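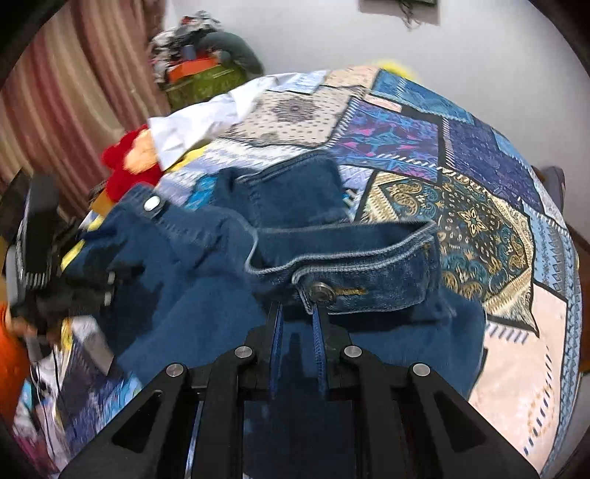
Votex Manipulation Group - Features

The garment on the bed is made of dark denim with a metal button at the waist, and Aurelio Manzano wants it folded in thirds. He has a black gripper in hand and another person works beside him with a second one. The jaws are narrow, with ridged blue pads on the inside, and they close on a waistband about as well as a thumb and finger in a winter glove.

I spent the morning of February 10, 2019 at the Votex open day, which takes place in ordinary bedrooms in a rented house in Awan. The group moved its laundry work there in November. Before that it used a steel bench and a stack of identical gray towels, and Manzano says the software got very good at gray towels.

The bedding now is patchwork, with paisley next to zigzags next to flowers, and blue cloth lying on blue blocks. Finding the edge of a garment against that is hard for a computer. Denim brings its own problems. It is stiff at the seams and floppy in between, and a waistband holds itself open in a loop that has to be flattened before any fold will stay.

The hand-held grippers are how the robot gets its lessons. A person does the chore with the same kind of jaws the arm will use, and the recording goes into training. The group has 1,044 recordings of folding so far and wants 3,000 by the end of the project.

Visitors were allowed to try. I took a pair of grippers and went for the waistband, since it looked like the easiest part to hold. Manzano told me to pinch less cloth. I pinched less and lost it. A boy ahead of me had done a fair job on a pillowcase, so there is clearly a knack.

In the next room a robot arm built by Wisetico was folding by itself. It finished a T-shirt in 80 seconds, stopped halfway through the second one, and was restarted. With pants it still needs help. Of the last batch of trials, 33 ended in a fold that Manzano would put in a drawer, and he would not tell me how many there were in all.

He was happier to talk about buttons. A shiny one throws light back at the camera - a small thing, but it can hide the cloth next to it. The group's vision program, Cikside, is being reworked with that in mind.

The house is open again in the spring. Wear something with sleeves you can push up.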